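How many demos before I change the layout? (handheld gripper, chopsticks)

Posted in Robot Learning at Home

I'm collecting examples for a small policy that should take chopsticks out of a utensil holder and put them back. So far I have 85 takes, all done at my dining table with the holder in pretty much one spot. My plan was to get to 508 before touching anything, but a friend at Marsden told me I'm wasting my evenings.
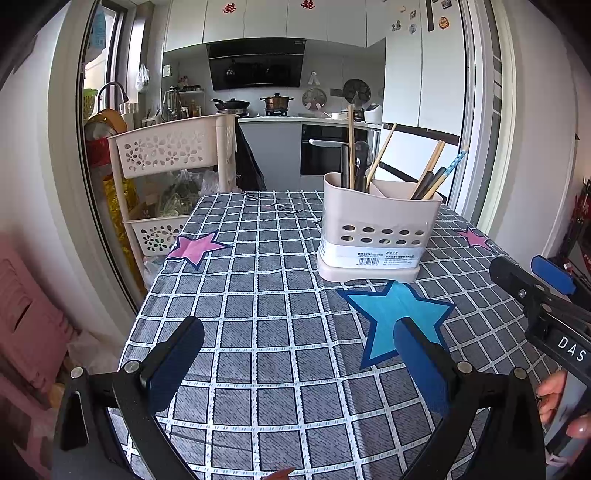 My other worry is the tablecloth. It has a grid and big stars on it, and I keep lining things up with the stars without meaning to. Will the model just learn "go to the turquoise star"? Should I swap it for something plain? I'd rather find out now than in April when I have to show this to people.

Amna Ghauri

Stop at 85 and move the holder! I did nearly the same job with spoons last year, and my first 42 takes from one position taught the thing one arm path and very little else. Once I shifted the holder a hand's width or so every 4 takes (and turned it a bit too), it got a lot better at going where the spoons were. Keep the cloth for part of the set, then use a different one, then bare table. Also start your jaws from different places, because I always forgot that part and it showed. Write down which cloth and which position goes with each take, you'll want it when you split off a test set.

Lonetti

Plain cloth. Patterned is fine too if you have enough data. What are you training on?

Jorham

Agree with Amna on moving things. I'd add that chopsticks leaning on each other are the hard case, so don't tidy them between takes. Keep your fumbles in a separate folder, I threw mine out and was sorry later.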